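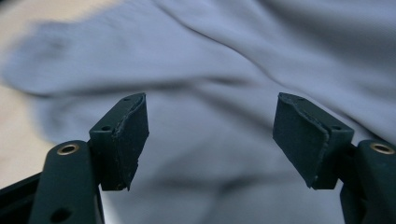
Getting a big sheet smooth and folded (by yourself!)

Print this page | E-mail this page

I love a freshly folded sheet. I really do. Give me a cupboard with the edges all facing the same way and I'm happy for the rest of the day, and I know from the post I get that plenty of you feel the same but can't stand the job itself. So these are the tips I use at home, plus a couple sent in by readers.

Clear the bed first. Pillows, books, the cat, everything. You want the whole mattress to work on, and a sheet laid out flat is halfway to being folded already.

Give it one good shake. Hold two corners on the short side, arms wide, and snap it out away from you. Let it float down and don't chase it.

Smooth from the middle. Use the flat of your forearm instead of your fingertips and push out towards the edges. I used to tug at the corners and wonder why I got those long slanting creases (tugging makes them worse, so leave the corners until last).

Plain pale sheets show every ridge, so open the curtains and look across the fabric from the side. Lavender and soft grey are lovely colours for a bedroom but they do give you away!
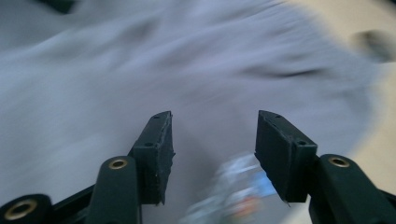 Pale grey-lavender fabric, always my favourite to fold.

Now the folding. Bring the long sides together, smooth again, then do the same once more so you have a long strip. Fold the strip in from both ends towards the middle, leave a gap the width of two fingers, and close it up like a book. That little gap is the best thing I've learned in years. Without it the last fold bulges and the whole pile leans.

Fitted sheets: tuck one elastic corner inside its neighbour, do the same on the other side, and lay the thing down so the elastic faces you. Fold the curvy edges in until you've got a rectangle. It may take 9 goes before it clicks, but keep at it, it's very satisfying.

Lambros Xenos wrote in April to say he keeps each set inside one of its own pillowcases. I tried it that same evening and now all our spare bedding lives that way, with the open end at the back of the shelf so you only see the fold.

One more for small flats: if there's no room to spread out, fold over the back of the sofa. Hang the sheet evenly, smooth down both sides, and lift it off from the centre.

Updated Aug 6, 2023

Print this page | E-mail this page

Contact us | © Mollside Household Tips | Back to top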